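### 3.2 Rules for the recording station

The rules in this section were first written for the Alano station and later taken over, with small changes, by the Hurton group. They concern recordings in which a person moves household goods with two hand-held grippers. We do not treat them as a standard. They are a working practice, and we think that other groups can adopt most of them without new equipment.

The first rule concerns the work area. The table must stay inside the rail structure, and its position is checked before each session. Hazard tape on the floor shows where the structure ends, so that a visitor does not walk into the rails. Cables on the carpet should lie outside the place where the operator stands. The cable of each gripper needs enough slack for the wrist to turn freely, and the operator tests this with both arms before the recording starts (Figure 4).
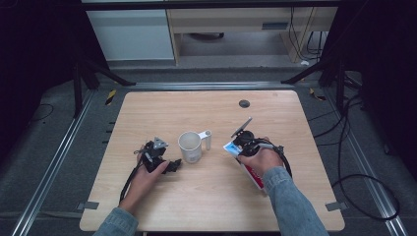

**Figure 4.** Two-handed work at the table. The right gripper holds a carton; the mug stands between the two grippers.

The second rule concerns the objects. An early draft by Ekene Chukwu allowed any object that fits between the fingers. We found this too wide. Rigid objects and soft packages behave differently under pressure, and a tube can bulge near the contact point even when the grip looks correct from the operator's side. For this reason the wrist view is reviewed separately for all soft packages. The reviewer notes where the finger pads touch the package, and whether the printed name of the product can still be read. A toothpaste tube held near its neck, with the flat end pointing away from the gripper, leaves the large characters 健白防蛀 free, and we accept such a grip.

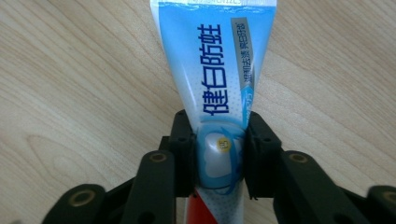

### 3.3 Acceptance of recordings

Of 796 recordings, 500 were reviewed by two persons and the rest by one. A recording is accepted when it reaches 80 points on the Plilum checklist. The earlier limit was 77, but it let through several sessions in which the cable check was missing. Rejected recordings are kept together with the written reason and are not repaired afterwards.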